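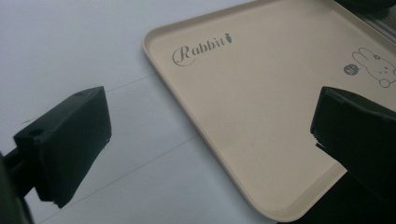

The "Rabbit" tray, with its little carrot.

My classroom tidy-up tips for the week before term

Posted Tuesday, August 30, 2022

I've been teaching Reception for 19 years now and I still get the late-August wobble, when I unlock the door and the room smells of floor polish and every cupboard seems to have been filled by somebody in a tearing hurry (me, in July). So I've written down the things I do to get it ready. Most of them would work just as well in a kitchen or a playroom, and quite a few started out in mine.

Glue first. PVA bottles will have sealed themselves shut over the summer. Stand the nozzles in a mug of hot water for five minutes, then push a cocktail stick through. Wipe a tiny smear of petroleum jelly round the thread before you screw the top back on and it'll come off again at half term without pliers. Glue sticks that have gone a bit dry can sometimes be saved with a few drops of water and a night with the lid on. If they're crumbly, bin them.

Felt tips. Scribble test on scrap paper, every single one, and be ruthless. I used to keep the faint ones "for shading" and all I did was give thirty children a reason to put their hands up. Store the survivors lying flat.

Sticky labels on drawers. Last year's names come off beautifully with a hairdryer on warm. Go slowly from one corner. Any gunk left behind gets a dab of cooking oil, ten minutes' wait, then hot water and washing-up liquid. I tried a spray from the hardware shop in Etbridge once and it took the shine off the drawer fronts, so I've gone back to sunflower oil!

Play dough. My recipe is two cups of plain flour, one of salt, two tablespoons of oil, two of cream of tartar and about a cup and a half of boiling water with the food colouring already in it. Stir it with a wooden spoon (an adult's job, this, it's scalding) and knead when it's cool enough to touch. Mine lasts until October half term in a tub with a proper lid. If it goes sticky, more flour. If it goes grainy, start again.

Coat pegs. Do the wobbly ones now with a screwdriver, and if the hole has gone baggy, pack it with a matchstick with the head snapped off and a blob of wood glue. I did five last March and they've all held.

Paint pots — soak overnight in warm water with a spoonful of bicarb, then go round with an old toothbrush. Don't be tempted to pour the dregs down the classroom sink. I did that in my first year at Raltier and the plumber was not charmed. Let them dry out on newspaper and put the lot in the bin.

Laminating. Let the machine warm up for longer than the light tells you to, leave a good border when you trim, and round off the corners with scissors because small people will poke each other with anything. I got through more than 500 pouches one year, which was silly. These days names and number lines get laminated and everything else takes its chances.

Dressing-up box: pillowcase, zip or knot the top, cool wash. Hats get a wipe and an afternoon in the sun.

Next time I'll do book corners, and how I mend split spines with bookbinding tape. If you've a better way with dried-up glitter glue, please do leave it in the comments, as I've got a whole drawer of the stuff.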